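Fórum Oficina e Armazenagem > Mobiliário metálico > Armário de duas portas para a oficina: chapa 0,8 ou 1,0?

torno_velho
Boa tarde. Preciso de um armário metálico de duas portas para guardar ferramenta e consumíveis. Tenho proposta da Wotora (chapa mais fina, quatro prateleiras) e da Nalari (chapa mais grossa, fechadura de três pontos). A diferença é de 104 euros por armário e quero 2. Vão ficar encostados à parede, chão de betão. Alguém tem algum deles em uso?

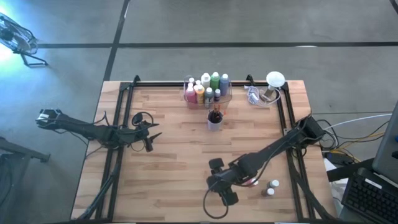

Bancada, tampo de madeira clara

Carga por prateleira: a Wotora não diz se é distribuída. A Nalari diz que é.

mlopes_arm
Tenho Wotora desde agosto. Para papel e caixas leves chega bem. Com brocas e mandris a prateleira do meio fez barriga. Não voltava a comprar para ferramenta.

Edivaldo Rangel
Discordo em parte. A espessura da chapa conta menos do que as dobras. Uma prateleira fina com dobra tripla à frente e atrás aguenta mais do que uma grossa com dobra simples. Pede o desenho da prateleira antes de decidir.

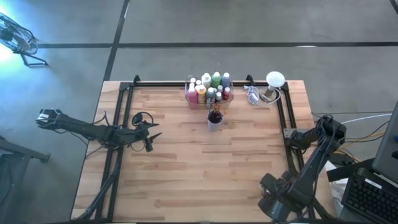

Frascos de tinta na caixa transparente

Eu tenho os consumíveis em caixas assim e vão inteiras para a prateleira. Largura útil de 800 mm, confirma sempre por dentro, porque as dobradiças roubam espaço.

mlopes_arm
A dobra não resolve os suportes. Os meus são de encaixe e cederam antes da prateleira.

Edivaldo Rangel
Então o problema é dos suportes e não da chapa. Trocam-se.

gavetas_e_tal
Eu fugia dos dois e ia para um Dinby com gavetas em baixo.
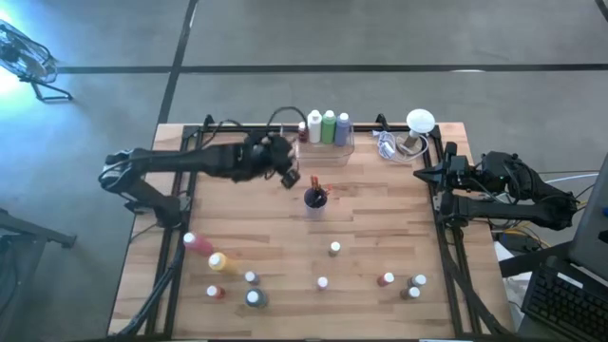

As prateleiras fundas servem mal para coisas pequenas, acaba tudo empilhado atrás. Com gavetas vê-se o que lá está. Marcadores ponho-os num copo em cima da bancada, como na foto, e o que é de uso diário nem chega a entrar no armário. O resto vai para gaveta com divisórias. Paga-se mais, mas dura.

torno_velho
Gavetas não cabem no orçamento. E os suportes, alguém sabe se na Nalari são aparafusados?

ferragens_norte
São aparafusados no modelo alto, referência 3374. No baixo são de encaixe.

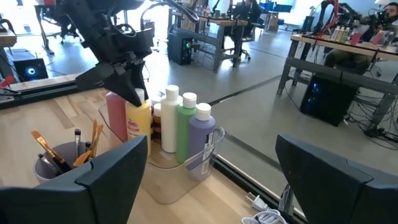 Quanto às portas, vê se têm reforço vertical por dentro, porque sem ele empenam e a fechadura deixa de acertar. Vê também a altura entre prateleiras, que devia ser regulável. Para tintas, como esses seis frascos na caixa de plástico, basta um vão baixo e com a caixa transparente distinguem-se logo o amarelo e o verde sem tirar nada. Latas grandes, sempre na prateleira de baixo.

torno_velho
Obrigado. Vou pedir o desenho às duas e pergunto pelos suportes. Estou inclinado para o modelo alto da Nalari.

mlopes_arm
Fixa-o à parede. Com as duas portas abertas e peso em cima, tomba.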